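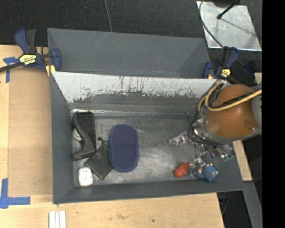

The two gray bins on the tabletop.

To: flultstead-weather list
Subject: Re: Friday's wind, gauge readings and the river road

On Friday evening a list member wrote:
> Power has been out on our side of Flultstead
> since 2 in the afternoon. The big maple at the
> bottom of the hill came down across the river
> road and took the phone line with it. Is anyone
> on the ridge still recording? My gauge blew off
> its post before the worst of it and I'd love to
> know what we got. Also, has anyone heard if the
> Song bridge is open? I need to get to Nornorov
> in the morning and don't want to go the long
> way if I can help it.

Yes, still recording up here on the ridge! The station went to battery when the lights quit and didn't miss a reading, and I have been glued to it ever since (supper was crackers, no regrets).

What a storm! I have kept a log for 11 years and this is the fastest pressure drop in it, by a good margin. It was a dull, sticky morning with hardly a leaf moving, and then right after lunch the whole western sky went the color of slate and you could hear the wind coming up the valley before you could feel it. The front edge went through in a few minutes. After that it was rain, sideways, and then a second round of gusts that I think did most of the tree damage, with the ground already soft from everything we've had in May.

I'm not going to post my peak gust yet. The anemometer is on the garage roof and the neighbor's chimney shelters it from the southwest, so it reads low in exactly this kind of wind. I'd like to compare with whoever has a clear exposure over toward Hisance. If that's you, please send your file, any format, I'll sort it out!

On the bridge: I drove down before dark and the Song bridge was open, one lane, with a crew dragging branches off the far end. The water was high and brown but still well under the deck. I can't speak for the morning, so check before you set out. The river road is closed from the maple to the pumping station, and please believe the barrier, there's a wire down behind it. The upper road to Nornorov was clear as far as the quarry turn, and I didn't go past that.

The power company's recorded message says 800 homes out across the county, 300 of them on our side of the river, and no time given for either. The library has lights and was letting people charge phones when I passed. Bring your own cord, they were short.

A few things I'd love for the storm page while it's all fresh:

- the time the wind hit you, to the minute if you have it
- which way your trees fell (a compass bearing is wonderful, "toward the barn" is fine if you tell me where the barn is)
- any hail, and how big. I had none, but I heard it was noisy on the Hisance road
- rain totals, even from a straight-sided bucket

I'm especially excited about the tree directions. If they all lie the same way down the valley we can say straight-line wind and be pretty sure of it, and if they don't, well, then we have something really interesting to map!

Sorry about your gauge. I have a spare with a slightly chewed mounting bracket, and it's yours if you want it. I can leave it on the porch.

More when the overnight readings are in. The barometer is climbing nicely as I type.

The ridge station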